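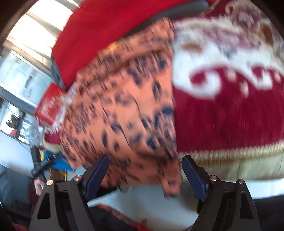
Chapter 6
Buying Cloth Without Tears

I bought my first proper length of dress fabric at a market in Jumthorpe, and I got it wrong in every way you can get it wrong. I didn't check the width, I didn't ask what it was made of, and I'd fallen so hard for the print that I never noticed it only ran one way up. The dress I cut from it had birds flying upside down across the back. I wore it anyway!

So this chapter is about shopping, and we won't thread a needle until Chapter 7. We'll start with fibre, because cotton and polyester behave so differently under an iron. Then we'll look at weave and weight, and after that we'll spend a good long while on prints and colour, my favourite part by a mile.

A busy all-over print is a kind friend to a beginner. Spots and leafy blotches scattered every which way will hide a wobbly seam, and you can usually turn your pattern pieces around to save cloth (stripes and checks won't let you get away with that). Do look for the repeat, though. Unroll a good bit of the bolt and find where the design starts over. My old teacher, Consuelo Cervantes, used to mark it with two pins before she'd even talk about price.

Before you read on, dig out something from your own wardrobe with a print you like — a shirt, a scarf, whatever's handy. Find the care label and write down the fibre. Then hold the cloth up to a window and see how much light comes through. Keep your notes, as we'll need them for the weight table in section 6.2.

6.1 What's it made of?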